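Course handout 4: Tableware geometry, spacing and set-down
Liststead Hospitality and Service Program, Unit 2 (Equipment)

Read before the practical. Bring a ruler, a soft pencil and the record sheet from handout 3. The Kwan method referred to below is the one in the course reader; page references are to the May printing.

## 1. Scope

This handout covers rigid, single-wall plastic cups without handles. Mugs, stemware and lidded cups are treated in Unit 3. Paper cups behave differently under side load and are left out.

Terms used:

- **Rim (lip).** The edge of the mouth. On most molded cups it is rolled, meaning the wall turns outward and back to form a thin bead.
- **Wall.** The side of the cup between rim and base.
- **Taper.** The difference between the outside diameter at the rim and at the base, divided by the height.
- **Foot.** The part of the base that touches the table. It may be a full disk or a narrow ring.
- **Pitch.** The distance from the center of one cup to the center of the next in a row.
- **Gap.** The clear distance between two neighboring cups, measured at the rim unless stated otherwise.

## 2. Why cups are tapered

A tapered wall serves two purposes. In manufacture it lets the part release from the mold; a perfectly straight wall drags on the core as it comes off. In storage it lets one cup enter another. The amount one cup stands above the next in a nested stack is the *stack height increment*, and it falls as the taper increases, down to a limit set by the rim.

For a cup with rim diameter D, base diameter d and height h:

 taper = (D − d) / h

Take both diameters on the outside. The rolled lip is included in D when the figure is used for spacing and excluded when it is used for nesting. Students mix these two up every term. Write "D with lip" or "D without lip" on the record sheet each time.

A taper also means that cups in a row meet at the rim first. Two identical cups with rims touching still have a gap at the base equal to D − d. When a cup is set down from above, the eye tends to follow the base, and the rims collide before the bases look close. Collision at the rim is the usual cause of a neighbor being knocked.

## 3. Row layouts

Two layouts are used in the practical.

**Straight row.** All centers lie on one line parallel to the back edge of the table. The pitch is constant. A straight row is checked from the front, at table height.

**Staggered row.** Each center is offset from the one before by the same amount, both sideways and front to back. Seen from one end, each cup is partly hidden by the next one forward. Three cups are enough to establish whether the offset is regular; two always lie on a line.

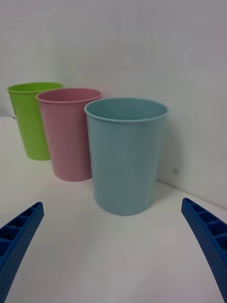 Apparent size is a poor guide in a receding row. Identical cups appear smaller with distance, and the nearer one covers part of the wall of the one behind it. Compare sizes only with a ruler, or by bringing the cups side by side on the same line. If the sheet asks for "size as set", the answer is a measurement in millimeters and not an estimate from the end of the table.

The same applies to the foot. From a raised viewpoint, a base farther from the observer sits higher in the field of view. This can be used to rank cups front to back without touching them, provided that all of them rest on the same flat surface. It cannot give a distance unless the viewing height and angle are also known.

### 3.1 Choosing the pitch

Minimum pitch equals D with lip plus the clearance needed for the hand. For the course cups, allow 23 mm of clearance at the rim when a cup will be lifted by the wall with thumb and fingers on opposite sides. If the cup will be approached only from the front and back of the row, the side clearance may be reduced, since nothing passes between the cups.

Where pitch is not specified, use 100 mm. This is a convenient figure for marking out and has no other significance.

Mark the centers lightly on paper laid over the table, never on the table itself. White laminate holds graphite.

## 4. Color as a position code

Unit 2 uses cups of different colors and one shape. The color carries no information about capacity or contents. It is a label that lets the recorder write an order without moving anything.

Rules for recording:

1. State the viewing side first: "from front" or "from rear".
2. Write the order left to right as seen from that side.
3. Use a single plain color word. "Green" is sufficient; shade names cause disagreement between recorders.
4. Record a gap as a number, or write "touching" or "not measured". Do not write "close".
5. If the row is not straight, add front-to-back rank as a second line.

An order recorded from the front reverses when read from the rear. An entry with no viewing side cannot be used in the comparison exercise and will be returned.

Color judgment inside the cup is less reliable than on the outside. The interior wall receives less direct light and the far side may read as a noticeably deeper shade of the same color. Name the color from the exterior.

## 5. Uneven spacing

A row of three has two gaps, and the commonest fault is that they differ. One pair sits nearly rim to rim while the third cup stands clear. The usual correction is to slide the outer cup inward, and it is usually wrong, because it closes the only workable gap and leaves no room for fingers anywhere in the row.
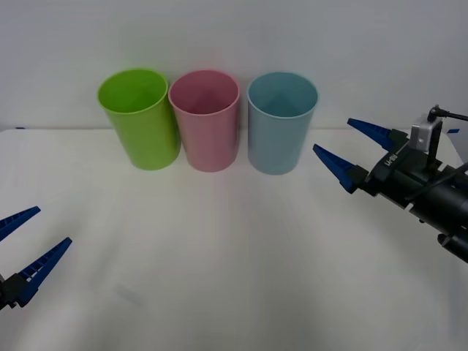 Correct in this order:

- Decide which cup is the reference. Take the middle one unless the sheet says otherwise.
- Move the crowded outer cup away from the reference until the gap is to specification.
- Set the other outer cup to match.
- Check the line of the bases with a straightedge held just in front of the row.
- Check the gaps again at the rim. Aligning the bases often changes them.

Handle cups by the lower half of the wall while adjusting. Fingers inside the mouth are a hygiene fault in service and are marked as one in the practical — even with a dry, empty cup.

A cup that looks tilted should be checked before it is corrected. Perspective can make a vertical wall lean. Place a set square against the table and compare the two sides of the cup with it: on an upright tapered cup the walls lean by the same amount in opposite directions. If they differ, look under the foot for grit, then check for a warped base on a known flat surface.

## 6. Stability

An empty plastic cup tips easily because it is light and its foot is narrower than its rim. Treating the cup as a rigid body with its center of mass at height c above the table, the tipping angle θ is given by:

 tan θ = (foot diameter / 2) / c

Filling changes c and adds mass. A small amount of water in the bottom lowers c and makes the cup considerably steadier; filling to the rim raises c again. The Enora worksheet asks for θ at 4 fill levels. Plot the points and draw a smooth curve, without joining them by straight segments.

A side push at the rim has a longer lever arm than the same push near the base. This is the second argument for gripping low, apart from hygiene.

## 7. Practical task

Work in pairs, one setting and one recording. Use three cups of different colors from the Stonitari set.

a. Measure D with lip, d and h for each cup. Calculate the taper. The cups are nominally identical; report any difference greater than 1 mm.
b. Set a straight row at the default pitch. Record order and gaps.
c. Convert to a staggered row, moving two cups only. Record order, gaps and front-to-back rank.
d. Exchange roles. The new setter returns the row to the layout in (b) from the written record alone, with the paper marks covered.
e. Measure the error in each center position and enter it in the last column.

Errors under 4 mm are acceptable. Where an error is larger, state whether it came from the record or from the setting — re-reading the sheet aloud normally settles it.

Nest the cups when finished and return them with the rulers. Record sheets go in the Unit 2 tray by 4:00 p.m.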